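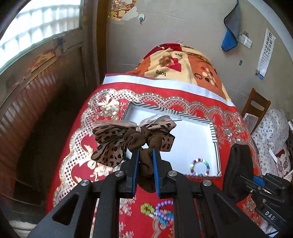
Section 3: Loading the Skalluta tray

The Skalluta is sold as an accessory box, but this section deals only with the lid. Turned upside down it makes a shallow tray, and most owners end up using it that way within a week. If you bought the plain tray (part 514), everything below applies to you too, and you have one less thing to store.

Before you start

You will need a flat, open surface. A made bed works well. Pull the bedspread tight first, especially if it has a busy pattern. Beads vanish into embroidered flowers, and you will find them again at bedtime with your shoulder.

Caution: Do not set up on an unmade bed. The tray has a rim, but a rim can only do so much against a comforter.

Set-up

1. Empty every place where hair ties collect. Check coat pockets, the bathroom shelf, the gearshift of the car and both wrists.

2. Lay everything out on the bedspread, spaced so that you can see each piece. Resist the urge to put things straight in the tray. That was how the drawer got started.

3. Set the tray in the middle, white side up, with the striped rim facing out. It doesn't need to be square to the bed. Owners who want it square may take all the time they like over this step.

4. Untangle the bracelets and strings of beads by hand. Work from the loosest loop and don't pull on the elastic.

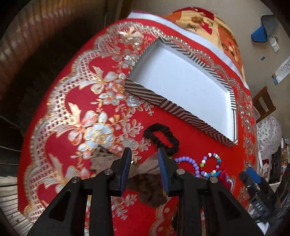
Anything that won't come apart after 12 minutes can be left as it is and treated as one large bracelet from now on.

5. Place the beaded pieces in one of the right-hand corners. Let a bracelet lie in its own loop; stacking two or three looks tidy until Sunday.

6. Put plain scrunchies toward the left. Shake each one out and let it settle into a ring before you set it down.

Note: Black scrunchies are easy to see against the white base and nearly impossible to find anywhere else in the house. Load them first.

7. Leave the big bows for last. A leopard-print bow with a sheer ribbon on top takes up as much room as everything else you own – lay it down with the loops facing up, and don't try to close anything over it.

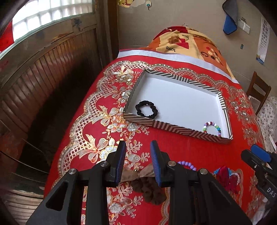

If the tray looks half empty at this stage, stop. You have done it correctly. The rest of the space will be gone by February without any help from you.

Items that don't belong

The Folstead divider set (sold separately) has a slot marked "Other," and we have regretted it ever since. The Skalluta has no such slot. Scarves should be tied loosely and kept to one side. Socks go in the sock drawer, even the small black ones that pass for a scrunchie in poor light. To check, put your hand through the middle. If it stops, you have a sock.
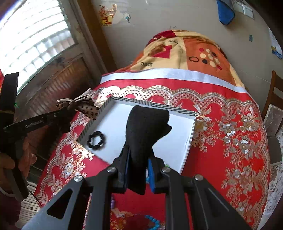

Fig. 4. Black scrunchie toward the left corner; black sock draped across the tray.

Care

Wipe the white base with a barely damp cloth. Don't soak the striped sides. Hair spray should be used in another room, or at least aimed at hair.

For stacking two trays, see Section 4.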